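How to get tickets to a television recording (and decide whether you should)

Free tickets to watch a television show being made are easy to come by. Getting through the door with them is another matter, and the people handing them out have no great interest in telling you so. What follows is the method I use, after a fair number of wasted evenings and a handful of good ones. It works for panel shows, chat shows, quizzes and studio sitcoms. Talent contests run on slightly different rules, which I cover near the end.

Step 1. Find out who is really giving out the tickets

The channel almost never does it. The production company hires an audience agency, and the agency keeps a mailing list. Look at the end credits of the show you like, write down the name of the production company, and ring their front desk to ask who handles the audience. You will be told in under a minute.

Avoid anybody who wants paying. I have seen "priority membership" sold for seats that cost nothing at all. If you are asked for a booking fee, put the phone down.

Step 2. Read the small print on the ticket

Every agency I have dealt with gives out more tickets than there are seats. They say this is to cover for people who don't turn up, and I accept that some don't, but look at the gap. The studio at Flirnstead, where they make the Zacharias chat show, holds 775 when all the seating is out. I have it from a steward there that 2,000 tickets went out for the opening night of the last series. Plenty of people had come a long way that evening and went home again on the same coach.

The wording to look for is "does not guarantee entry". If it's there, you have a place in a queue. If the ticket says "guaranteed" or "priority", check what time that runs out, as it usually lapses well before the doors open.

Step 3. Work out your arrival time

Ignore the time printed on the ticket. For a new show with no big names, an hour before doors is plenty. For anything with a well-known host, make it three. When a film star has been announced as a guest, add another hour and take something to sit on.

I would also be wary of the guest list itself. Announced guests drop out all the time, and the papers print rumours as if they were bookings. I went to one recording on the strength of a very confident gossip column and spent the night watching a man who sold conservatories. If the only reason you're going is one particular star, stay at home and watch it when it goes out.

Step 4. Eat before you go

Recordings run late. A half-hour programme takes 3 hours to make on a good night, and I have sat through longer. You won't be let out for food and there is seldom anything for sale inside except crisps. Have a proper tea before you set off.

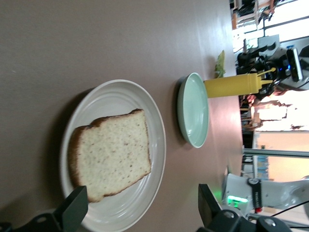 Bags are searched at most studios and drinks are taken off you at the door, so don't bother packing a flask for inside. Sweets in a coat pocket generally get through, provided the wrappers don't rustle. Sound men have very good hearing and short tempers.

Step 5. Dress for the lights and for the queue

You will be cold outside and too warm inside. Wear layers. Agencies ask you to avoid white tops, thin stripes and large slogans, and in this case the advice is sound, as people in stripes do get moved to the back. "Smart and colourful" on the ticket means that they may want to show the audience on screen. It doesn't mean you will be on screen, whatever your aunt has been told.

Step 6. Deal with the warm-up

Before the host appears, a comedian will come out and make you clap at nothing. Those claps are often recorded and may turn up later under a joke that did not earn them. If that bothers you, it's best to know now. I have got used to it, more or less.

Don't sit at the end of a row unless you want to be talked to. Don't admit to an unusual job.

Step 7. Know when you may leave

You can't be kept there against your will, though some floor staff give a good impression of the opposite. The usual time to slip out is while they change the set or reset the cameras. Ask the nearest steward quietly. If your last train is an early one, say so when you are being seated and they will put you near a door. Do look up the train first. Seung-woo Koo, who wrote to me after the first version of this page, missed his after a recording of Risine and paid for a taxi that cost him 78 pounds. So much for a free night out.

Talent contests

The live heats are a better bet than the auditions. At an audition day you may sit through dozens of acts, of which a handful will ever be shown, and the judges go off for long breaks. Live heats have to finish on time because the news is waiting. The drawback is that tickets for them are scarce, and a good share go to friends and family of the contestants. Apply as soon as the list opens, normally in September, and ask for the first heat, when the families are spread more thinly.

Be careful with any contest that asks you to fill in a long form about yourself before sending you a ticket. Zodham did this for its second series. I am told it was to "get a good mix in the room", but I left out everything past my name and address and the ticket came anyway.

If you are turned away

Don't go off in a huff. Ask the steward for a priority slip for another date. Most agencies have them and few offer them. Get the slip signed, with a name you can read, and ring the agency the following morning to make sure that they know about it. Half the slips I've been given were news to the person on the phone.

If no slip is on offer, write to the production company instead of the agency. They care rather more about looking mean. I have had two sets of seats that way, and one signed photograph I didn't ask for.

Is it worth it?

For a sitcom, yes, most of the time. You see the mistakes, and the cast tend to play up to the room between scenes. For a chat show, only if you like the host, because you'll be looking at the back of a camera for much of the interview. For quizzes I remain to be persuaded. They stop after every round to check the scores, and the contestants look no happier about it than you will.

Page last changed 3 Jun 1999. Corrections are welcome, particularly from anyone who has got into Flirnstead without queuing.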